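**Palomino Laundry Opens Its Fourth Neighborhood Shop, in Gratham, This June**

GRATHAM - Palomino Laundry, the family-run wash-and-fold business that got its start in a former shoe repair shop in Nombridge, is very happy to announce that it will open the doors of its new Gratham shop in June. The shop sits on Vivar Street, next door to the old post office, and it will be open from 7 in the morning until late in the evening, with the last wash going in at 9:30.

Anyone who has lived in Gratham for a while will remember that the town lost its only laundromat when the Mill Road building was sold, and that people have been driving over to Nombridge with their bags and baskets ever since. "We kept meeting Gratham folks at our front counter, and they were always so nice about the drive, but you could tell they were tired of it," said Marisol Inga, who founded Palomino with her sister-in-law and still works the early shift. "One lady told me she had started planning her whole week around her towels. I went home and said to my family, well, we had better go to her."

The new shop has 24 washers, a row of large dryers along the back wall, and a long folding counter that was built by a Gratham carpenter out of maple saved from the Mill Road building. There is a children's corner with books (donations are very welcome, especially picture books), a coffee machine, and a bench out front under the awning, where Palomino hopes people will sit and visit while they wait. Customers who would sooner leave the whole job to someone else can drop off a bag before 10 in the morning and pick it up, washed and folded, by 5 the same afternoon.

Palomino will also bring its free folding and garment care evenings to Gratham, something that began in Nombridge as a favor to a few college students and has grown into one of the best-loved parts of the business. The evenings cover the everyday things - fitted sheets, dress shirts, how to read the little symbols on a care label, what to do about a gravy stain before it sets - and everyone is welcome to bring a problem item from home.

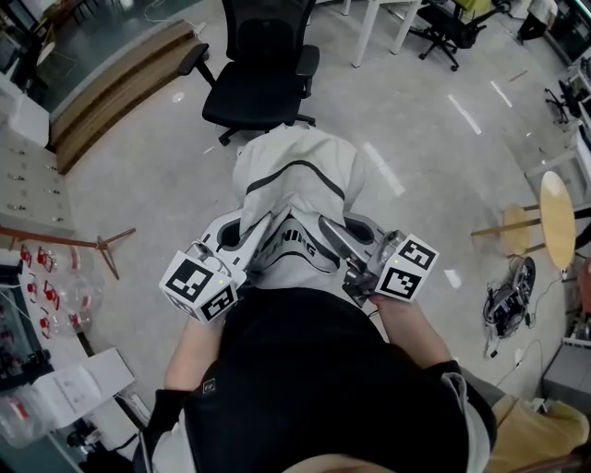 "Whites are what people ask me about the most, by a mile," said Rocío Tamayo, who will manage the Gratham shop and lead the evenings there. "They think they need more bleach, and most of the time they need less soap and a bigger load of water. I could talk about it all night, and my husband will tell you that I have."

During opening week, every customer's first wash is free, and there will be lemonade and sweet rolls from the bakery across the street for as long as they last. Neighbors aged 65 and over will receive a discount on drop-off service all year round.

Palomino is still hiring for the Gratham shop, with both morning and evening shifts available. Applications can be picked up at the counter in Nombridge or at the Vivar Street shop, where the door is usually propped open while the painters finish up.

**Press contact:** Marisol Inga, Palomino Laundry, Nombridge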